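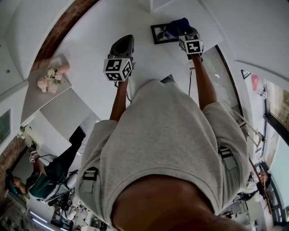 February 23, 2020 - Wash shrinkage, second round

Cut 8 swatches from the Rastance jersey, 100 mm square, marked along the grain with thread. Chalk washed out in the November round.

Washed at 60 with Proltine, no softener. Dried flat overnight on the rack.

Lot 3045 pulled in more lengthwise than across - same as before. Edges curl badly, so pin before measuring.

Still to do: tumble dry set. Ask Drummond for more of the navy.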